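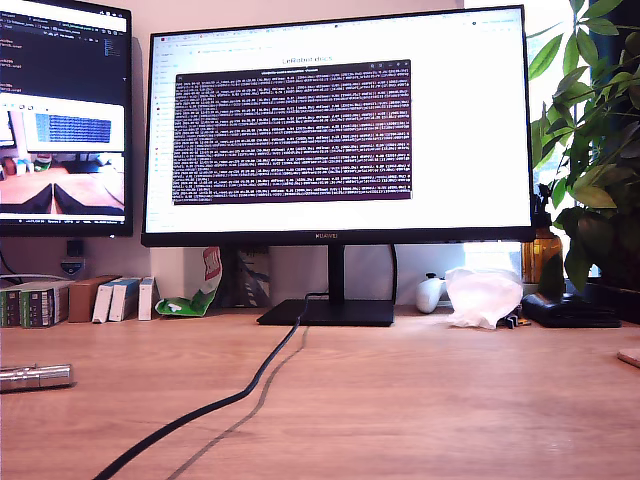 How far from my eyes should the screen be?

An arm's length is a good starting point. Sit back in your chair, reach out, and your fingertips should just about touch the glass. On the Leinonen desk that usually puts the stand well toward the rear edge.

Reading time: 2 min

Section 2: Setting up your desk for long reading sessions

A few minutes here pays off every single day, so do this part before you unpack your books and mugs!

1. Set your chair first. Feet flat, knees level with your hips, elbows close to your sides.

2. Raise or lower the desktop until your forearms rest on it without lifting your shoulders. Press and hold the Skakis handset button to save the height (you'll love this one in the afternoon, when it's time to stand up).

CAUTION: The desktop holds up to 70 kg. Keep hands and drawers clear while it moves.

3. Place the screen straight in front of you, with the top of the display at eye level or a little lower. Wide screens can go lower still.
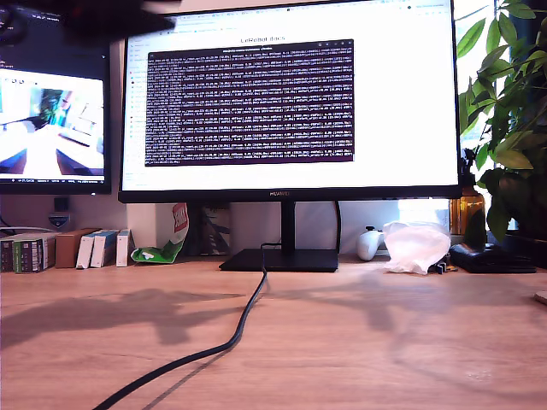 4. Turn the desk side-on to the window. Glare drops right away, and you still get all that lovely daylight.

5. Leave slack in every cable. Raise the desk to full height, check that nothing pulls tight, then clip the cables into the tray.

NOTE: Tray clips come in packs of 2. Order part 803 if you need more.

6. Bump the text size up until you can read comfortably without leaning in. Try it for a day before you change anything else.

Skirnbridge Desks, Bomton | Contact us | © Skirnbridge | Back to top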